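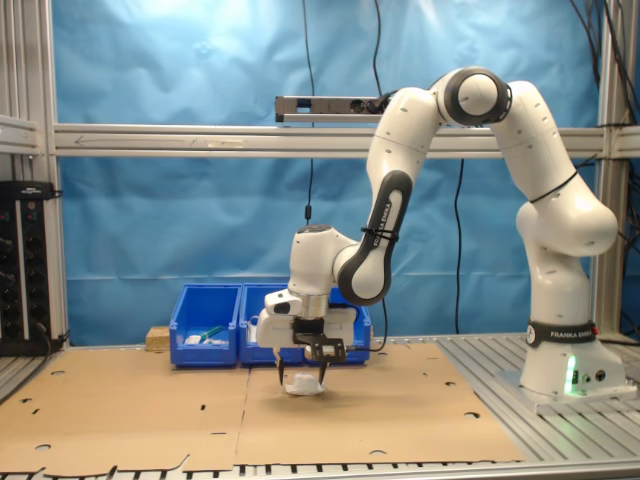 Section 7. When the gripper drops a part or stops partway

7.1 Before you do anything else

Sooner or later the arm is going to let go of something it should have held, or it will stop with its fingers halfway down and sit there until someone comes over. Please don't feel bad when it happens on your shift. We have all had our turn, and most of the time the cure takes less than a cup of coffee. The one thing we ask is that you work through the steps in order, even if you are quite sure you already know what the trouble is. The January stoppage went on as long as it did because three of us each skipped to our favorite step.

CAUTION: A still arm is still a live arm. Keep your hands, sleeves and badge cords away from the fingers until you have finished step 3 below. A green light on the base does not mean that it is safe to reach in.

7.2 Making the cell safe

1. Press the stop button and leave it pressed. If you have the Plaro program open on the bench computer, let it run on for now, as closing it throws away the last few messages and you will want those.

2. Look at the fingers before you touch anything. Are they open, closed on a part, or resting against one? Write it down in the cell notebook, along with which part it was and how it was lying.

3. Wait for the screen to say HELD. This can take a few seconds longer than you would like. If it says anything else, or nothing at all, cut the power at the main switch and go and find Ifor Maddocks before going any further.

4. If a part is pinched between the fingers, put one hand flat beneath it, then choose Open Fingers from the screen. Do not pull the part out sideways. The fingers are thin, and a small bend in one of them will give you weeks of odd little failures that are very hard to trace.

5. Move the arm up and clear of the bins with the guide buttons at the wrist. Go gently, and keep an eye on the cable behind the wrist as you go.

Note: If the arm feels heavy or drags to one side in step 5, stop and let go. That is a brake or joint matter and belongs in Section 9, where there is a good deal more to say about it.

7.3 Reading the fault number

The Plaro screen shows one number at a time. These are the three you are likely to meet.

249 - The fingers closed all the way and felt nothing between them. Usually the part had moved, or the fingers came down a little to one side of it.

488 - The fingers touched something earlier than expected. The usual culprits are a lump in the cardboard, a part lying on its edge, or a finger landing on top of the part instead of beside it.

1,889 - The arm lost track of the hand. Nearly always a cable. Please go straight to 7.5.

If you get a number that isn't listed, copy it down exactly and look it up in the Jitus handbook on the shelf by the door (the thick one, with the cover coming off).

7.4 Clearing a 249 or a 488

1. With the arm held and out of the way, press down on the cardboard with your palm, working out from the seam between the two sheets. You are feeling for any place where it lifts or springs back. Cutouts and old holes are fine so long as the board lies flat around them.

2. If it springs, tape it down from underneath. Tape on the top catches the fingers, and then you will be reading this section all over again.

3. Check that the bins are square to the back of the work area and haven't crept forward. The wooden block belongs snug against the left side of the row. A bin that has wandered won't give you a fault of its own, but the arm may well bump it on the way past and spoil the next pick.

4. Set one part down by itself on the right-hand sheet, well away from the cutouts, with its wider edge down.

5. Choose Slow Pick and release the stop button. Stand back behind the line. The arm should come down with one finger on either side of the part and pause before closing.

6. During the pause, look at the gaps. They needn't match perfectly, but neither finger should be riding up on the part. If one is, press stop and run the finger alignment in Section 4.

7. Let it close and lift. If the part stays put through three slow picks, go back to normal speed.

CAUTION: Never nudge a part into place while the arm is paused over it. We know how tempting it is - the part is right there and it only needs the tiniest push. The pause ends on a timer, and the timer doesn't know about your fingers.

7.5 Clearing a 1,889

1. Cut the power at the main switch. The stop button alone will not do for cable work.

2. Follow the cable from the hand up behind the wrist and on to where it hangs from above. Feel for kinks, flat spots and anything that moves at the plug.

3. Check each cable tie along the forearm. A tie should hold the cable without pinching it. Replace any that have slid.

4. Power up, wait for HELD, and swing the wrist slowly from one side to the other. If the fault returns at the same spot each time, the cable is too tight there. Give it a little more slack and try again.

Note: The Rees spare cables in the drawer are good ones. The Milto ones are shorter and will pull tight at full reach, so please leave them for the bench tester.

7.6 Putting the cell back to work

1. Write up the fault in the notebook: number, part, what you found, what you changed.

2. Reset the pick counter. Finger pads are due for a change at 2,000 picks, and if they were getting close anyway, do it now while everything is stopped.

3. Tell whoever has the cell next. A note on the screen is all right, but a word in person is better.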